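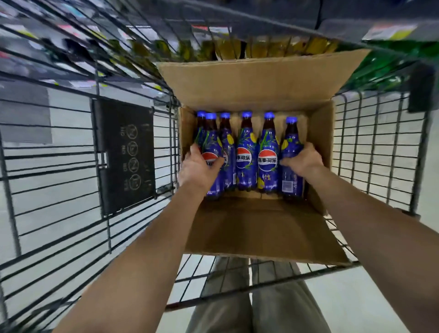
3.2 Meal timing and body weight

The participants of the Listudton group ate their last meal before eight in the evening, while the control group kept its usual hours. Both groups received the same written advice on portions and were weighed every 4 weeks. We did not ask them to count calories, as our earlier work (Torres and Pacheco) showed that many people stop doing this after a short time.

At the start, 50 adults were included in each group. Drinks were recorded in a separate diary, because sweet drinks in the evening are easily forgotten when a person is asked only about meals (Figure 4). Water and tea without sugar were not recorded.

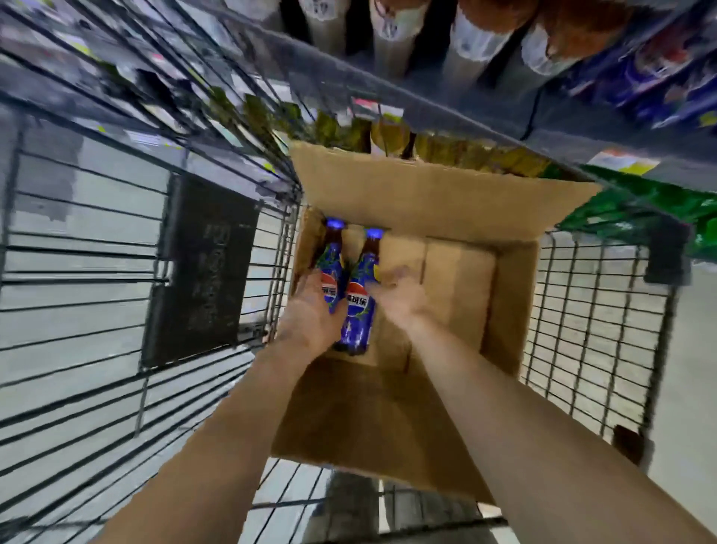

Figure 4. Bottled drinks in a cardboard box inside a shopping cart.

The diaries were read by two of the authors, who did not know the group of the participant. Where they disagreed - mostly on the size of a glass - a third reader, Salgado, made the decision. Entries of more than 900 ml at one time were checked with the participant by telephone.

The month of August was left out of the analysis. Many participants were then on holiday and their meal hours changed very much, so the weights of this month are given only in the appendix. The same rule was used by Bastos and Prata in their study of shift workers.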